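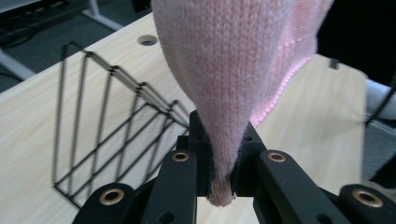
How a shelter cat finds a new home

Do you know what happens to a cat that has no home? Many of them go to an animal shelter. A shelter is a house where people take care of animals until a family comes for them.

The first day

When a cat arrives, it is often afraid. At the Wisdale shelter, Naledi Venter puts each new cat in a quiet room with a box to hide in. She does not pick it up. She sits on the floor and waits – sometimes the cat comes to smell her hand, sometimes it stays in the box until evening.

The visit of the vet

A vet is a doctor for animals. The vet looks in the ears, the mouth and the eyes, and listens to the heart. The cat gets a vaccine, so it will not catch some bad illnesses. It may also get a microchip. This is a very small thing under the skin, like a grain of rice, and it keeps a number. If the cat is lost one day, a vet can read the number and find the family.

Waiting for a family

Millet was a gray cat who stayed in Wisdale for 9 weeks. She did not like noise, so many visitors walked past her door. Then, one Saturday, Markos Katsaros came with his two daughters. The girls read a book in her room, very softly. Millet lay down beside them.

Can you help too?

Yes! You can ask your shelter if children may read to the cats. You can also bring clean old towels. And if your family takes a cat home, give it one small room at first and let it come out when it wants.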